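Sobre nós

Olá! Sou a Marlene Mühlbauer e escrevo esta página porque a Samah Ashour, minha sócia, detesta falar de si própria (e porque perdi uma aposta ao almoço). Somos a Fliller, uma pequena empresa de bioestatística, e passamos os dias a planear ensaios clínicos para quem desenvolve medicamentos e dispositivos médicos.

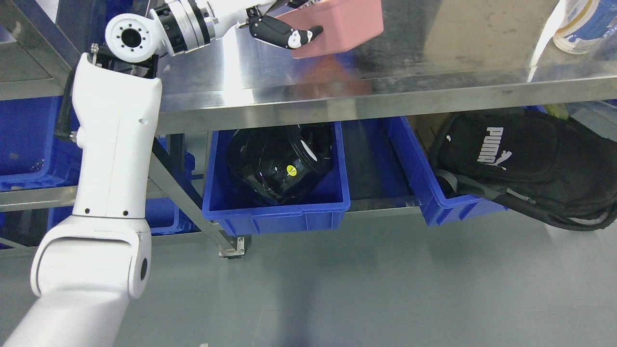
Tempo de leitura: 2 minutos

Conhecemo-nos em Salem, num curso de estatística em que éramos as únicas a ficar na sala a discutir intervalos de confiança depois da hora! Uns anos mais tarde abrimos o escritório em Lillengate, com duas secretárias e uma impressora que ainda hoje encrava. Agora somos 4, e a impressora é a mesma.

O que fazemos? Cálculo do tamanho da amostra, planos de aleatorização, análises interinas e muita conversa com médicos sobre o que vale a pena medir. O nosso maior trabalho até agora foi o Gastuvix, um estudo de não inferioridade em doentes com refluxo. O protocolo pedia 430 participantes, recrutámos 434 e chegaram à análise final 413. Fiquei tão contente com essa retenção que comprei bolo para toda a gente. 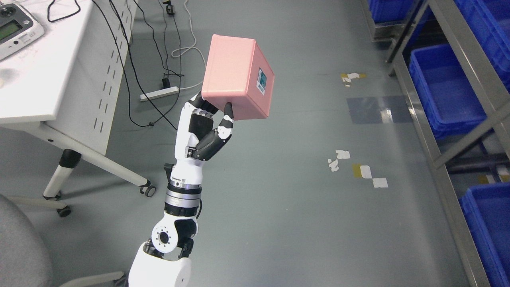 A aleatorização é a parte de que mais gosto, confesso. Cada doente recebe um código, cada código corresponde a um tratamento, e quem está no centro clínico não pode adivinhar qual é. Quando explico isto a um cliente novo, peço-lhe que pense numa caixa cor-de-rosa como a que aquela mão robótica está a agarrar: se o placebo viesse numa caixa de outra cor, lá se ia a ocultação toda! Parece óbvio, mas já revi protocolos em que ninguém tinha pensado na embalagem.

Em outubro voltamos a abrir o estágio de verificação de programas em R e SAS. Se gostas de encontrar erros nos números dos outros (com simpatia, por favor), escreve à Samah, que lê tudo e responde quase sempre no próprio dia.

12 partilhas · 3 comentários

© Fliller, Lillengate | Contacto | Voltar ao topo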